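The Pause

Arwel Hughes had written the pause himself, back in April, and he had been rather proud of it. Before closing its fingers on anything, the program would stop and look again. It took 400 milliseconds, long enough for a second opinion from the planner, and it had saved a good many cups.

Now Yaneth Cuervo wanted it gone.

"It isn't that I dislike it," she said, pulling her chair round to his side of the desk, which she only did when she was going to be kind about something. "But look at the log. We ask it to reach, it reaches, and then it stands there wondering. Korero have 600 of these to get through in a shift, and they'd like a little less wondering."

"It's being careful."

"It's being you, love."

He laughed, because it was fair, and went to put the kettle on. Brestness was a small firm with a large kettle, and most of what Arwel knew about motion planning he had worked out while standing next to it. He thought about the way his mother used to hover a hand above the iron before she touched the handle, every time, even when it had been unplugged since breakfast.

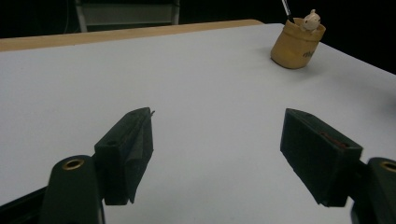 When he came back with the mugs, Yaneth had the confidence scores open, one long wobbly line across the screen, and she had drawn a ring round part of it with her finger, leaving a smear he would have to wipe off later.

"There," she said. "It knows. By this point it's as sure as it will ever be, and you make it ask again anyway."

Arwel leaned in. He had never plotted it that way - he had only ever looked at the failures, one by one, like a man reading nothing but the complaints. The line climbed, steadied and stayed where it was, and his pause came along afterwards and changed nothing at all.

"And where it dips?" he asked.

"Then let it stop. Let it stop as long as it likes. Just don't make it stop when it's happy."

So they sat down together and rewrote it, with Arwel typing and Yaneth reading over his shoulder and eating his biscuits. It came to 20 lines in the end, shorter than the comment he had once written to defend the old version. He kept a copy of that comment in a folder called Lundis, where he kept everything he couldn't quite bear to throw away.

They set the test going a little after six and stayed to watch the numbers come in, their coats already on.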